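Temps de lecture : 3 min

Boîtes rondes en verre Filtden : notre avis après un hiver de lunchs

J'emporte mon repas au travail presque tous les jours. Jusqu'en décembre, c'était dans du plastique qui gardait l'odeur du curry et la couleur de la sauce tomate. J'ai donc acheté deux boîtes rondes en verre chez Trukard, en 700 ml, avec couvercle à clips.

Premier constat, le poids. Vide, la boîte pèse plus de 200 g de plus que mon ancienne Prarneck. On le sent dans un sac à dos, surtout avec une gourde.

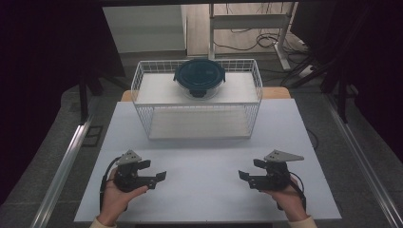
Le verre se lave bien, y compris après un gratin. Le joint demande plus de soin : il faut le sortir avec la pointe d'un couteau – sans forcer – et le laisser sécher à part. Côté étanchéité, une soupe de lentilles a fait le trajet en bus sans couler. Une vinaigrette très liquide a laissé un peu de gras sous un clip.

La forme ronde prend de la place au réfrigérateur. Mes boîtes Carrasco, rectangulaires, se rangent mieux, mais la nourriture reste froide dans les coins au micro-ondes.
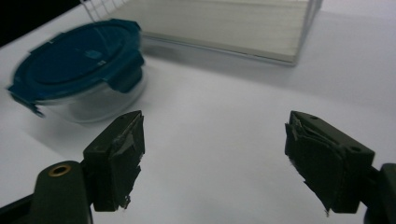 Peut-on passer le couvercle au micro-ondes ?
Je le retire et je pose une assiette dessus. Le plastique se déforme avec le temps et les clips ferment ensuite moins bien.

Pour la congélation, je remplis aux trois quarts et je laisse dégeler une nuit au réfrigérateur. Je n'ai pas essayé le four.
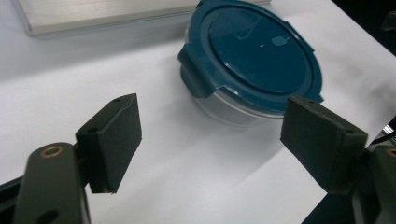
Couvercle bleu-vert foncé à clips, base en verre transparent.

Je garde les deux pour le bureau. Pour la randonnée, je reprends le plastique.

262 avis de lecteurs

Rechercher un article… OK

À lire aussi
Gourdes isothermes : quatre modèles comparés
Nettoyer un joint en silicone noirci
Sacs à lunch Prarneck, le test
Congeler les soupes sans perdre de place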